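전기레인지

전기레인지는 전기를 열원으로 삼아 음식을 조리하는 가열 기구를 통틀어 이르는 말이다. 넓게는 주철 열판을 쓰는 방식, 나선형 발열관을 쓰는 방식, 유리 상판 아래에 발열체를 둔 방식, 전자기 유도를 이용하는 방식을 모두 포함한다. 국내에서는 유리 상판을 가진 제품만을 가리켜 전기레인지라고 부르는 경우가 많으며, 주철 열판식은 따로 핫플레이트라고 부르기도 한다. 오븐이 아래에 붙은 일체형과 상판만 있는 매립형, 탁자에 올려 쓰는 이동형으로도 나눈다.

역사

전기로 음식을 익히려는 시도는 19세기 후반부터 있었다. 초기의 기구는 발열선의 수명이 짧고 전력 공급이 불안정해 가정에 널리 퍼지지 못했다. 20세기 초에 니켈과 크롬의 합금으로 만든 발열선이 나오면서 높은 온도에서도 오래 쓸 수 있는 제품이 가능해졌고, 도시의 배전망이 확충된 뒤로 보급이 빨라졌다. 가스관이 들어오지 않는 지역에서는 석탄이나 장작을 때던 화덕이 곧바로 전기레인지로 바뀐 예가 적지 않다.

항구 도시 프룬드포트(Prundport)의 사례가 그러하다. 이 도시에서는 가스 공급이 구시가 일부에만 이루어졌고, 언덕 쪽에 새로 지은 임대 주택에는 처음부터 전기 조리 설비가 들어갔다. 설비는 홀러(Hollar)사와 고프(Gough)사 2개 업체가 나누어 납품하였다. 홀러의 제품은 열판이 세 개, 고프의 제품은 네 개였으며 조절 손잡이의 회전 방향이 서로 달라 이사한 세입자들이 혼동하는 일이 잦았다. 이후 시의 주택 규정에서 손잡이의 표시 방식이 통일되었다.

구조

주철 열판식은 원판 안쪽의 홈에 발열선을 넣고 절연재로 채운 구조이다. 열판은 법랑을 입힌 강판 상판에 끼워 고정하며, 둘레에 금속 테를 두르는 제품이 많다. 상판의 가장자리는 흘러넘친 국물이 바닥으로 떨어지지 않도록 턱을 만들거나 얕게 굽혀 성형한다. 조절부는 앞면에 두는 방식과 뒤쪽에 세운 판에 두는 방식이 있는데, 앞면에 두면 손을 열판 위로 뻗지 않아도 되지만 어린이의 손이 닿기 쉽다.

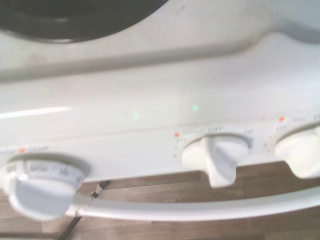
화력은 대개 단계식 스위치로 조절한다. 열판 하나에 발열선 여러 가닥을 넣고 이를 직렬 또는 병렬로 바꾸어 연결하면 발열량이 단계별로 달라진다. 뒤에 나온 제품은 바이메탈을 이용해 전류를 주기적으로 끊었다 이어 주는 방식을 쓰며, 이 경우 손잡이를 연속적으로 돌려 화력을 맞출 수 있다. 급속 가열용 열판에는 과열 방지 장치가 들어 있어 빈 상태로 켜 두면 출력이 낮아진다. 가운데에 붉은 점을 찍어 일반 열판과 구별하는 것이 관례이다.

특성

주철 열판은 열용량이 커서 데워지는 데 시간이 걸리고 식는 속도도 느리다. 끓는 냄비의 불을 급히 줄여야 할 때는 냄비를 옮기는 편이 빠르다. 반면 온도가 고르게 유지되므로 오래 끓이는 국이나 조림에 알맞고, 조리가 끝나기 전에 전원을 끄고 남은 열을 이용할 수도 있다. 열은 주로 접촉면을 통해 전달되기 때문에 바닥이 평평하고 두꺼운 냄비를 써야 효율이 높다. 열판보다 지름이 작은 냄비를 올리면 드러난 부분에서 열이 낭비된다.

유도 가열식은 발열체 없이 냄비 바닥 자체를 가열하므로 반응이 빠르지만 자성을 띠는 용기가 필요하다. 유리 상판 복사식은 그 중간에 해당한다.

설치

소형 이동식은 일반 콘센트에 꽂아 쓸 수 있으나, 열판이 여러 개인 제품은 전용 회로와 별도의 차단기가 필요하다. 접지는 반드시 해야 한다. 벽이나 가구와의 간격은 제조사의 설명서를 따르며, 상부장이 있을 때는 불연성 판을 대기도 한다. 워나크(Wornach) 지역처럼 오래된 공동 주택이 많은 곳에서는 배선 용량이 모자라 레인지 교체에 앞서 인입선부터 증설하는 경우가 있다.

관리

법랑 상판은 산과 알칼리에 비교적 강하지만 충격에는 약하다. 무거운 냄비를 떨어뜨리면 법랑이 깨져 강판이 드러나고 그 자리부터 녹이 번진다. 청소는 완전히 식은 뒤 중성 세제를 묻힌 부드러운 천으로 하며, 눌어붙은 자국은 젖은 천을 덮어 불린 다음 닦아 낸다. 거친 금속 수세미를 쓰면 광택이 없어지고 때가 더 잘 낀다.

주철 열판은 물기를 남겨 두면 녹이 슨다. 닦은 뒤 잠깐 켜서 말리고, 오래 쓰지 않을 때는 식용유를 얇게 발라 둔다. 뜨거운 열판에 찬물을 부으면 균열이 생길 수 있다. 열판이 휘거나 갈라졌을 때는 수리하지 않고 같은 지름의 부품으로 교체한다.

같이 보기

가스레인지
인덕션 레인지
법랑
니크롬선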